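Re: [rakham-users] Base stops dead at floor change, simulated flat

On 23 February 2018, Pusine support wrote:
> We have gone through the logs you sent. Of 470 runs in the Ketport
> flat, 463 reached the goal with no stop. The remaining runs ended in
> a protective stop, which is the safe outcome. We believe this is a
> rendering matter and that the planner is behaving as designed. We
> suggest raising the floor contrast threshold from 2 to 4 and closing
> the ticket.

I'd rather the ticket stayed open, please.

I've no quarrel with the sums. What I don't accept is "the safe outcome". A protective stop is safe if the base is standing still at the end of it. In the runs I complained about, the log says "stopped" while the wheel speed carries on for a good stretch afterwards. Either the log is wrong or the base is, and I'd like to know which before anyone lets Rakham loose near a person's ankles.

Nor do I follow how it can be a rendering matter and also be cured by a planner setting. If the picture is at fault, mend the picture. If the planner takes a change of flooring for a step down, then it will do the same in any house where the boards meet a paler floor, and there are plenty of those. Raising the threshold just makes it less fussy about edges. I would quite like it to stay fussy about stairs.

I did try your suggestion. With the threshold at 4 the stops went away in my copy of the flat. I then put a real drop at the same spot, one stair deep, and the base drove off it without a murmur. Back at 2 it saw the drop every time, and went back to stopping on flat floor as well. So as far as I can tell the setting swaps one fault for another.

Cirillo's old floor check, the one taken out in May, used the depth reading as well as colour. Does anybody on the list still have a build with it in? I would like to run the same goals through it before I believe anything further about thresholds.

For those who haven't loaded the flat, the join I mean is the straight one between the yellow-green boards and the pale floor. The goal in my runs is by the round white table at the back.
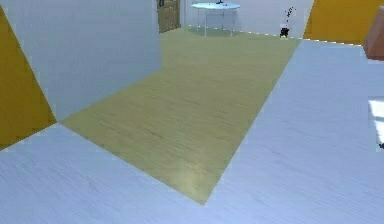 Posted by: Habibur Howlader | Rakham users list

Both floors are at the same height in the model. I checked the floor meshes and there is no lip or gap between them. Both have a faint wood grain, and the yellow-green part has a bright patch of reflection on it, so if somebody wants to blame the shine, it's easy enough to turn the lights down and run it again. I haven't done that yet.

What I'm asking Pusine for is the wheel speed and the stop flag on one clock, for every failed run, and a plain answer on whether the flag means "asked to stop" or "has stopped". The manual uses it both ways, on facing pages.

Until then I'm keeping our real base behind the barrier and leaving the threshold at 2. It is a nuisance — it sulks at the door mat — but I can live with that for now.

Habibur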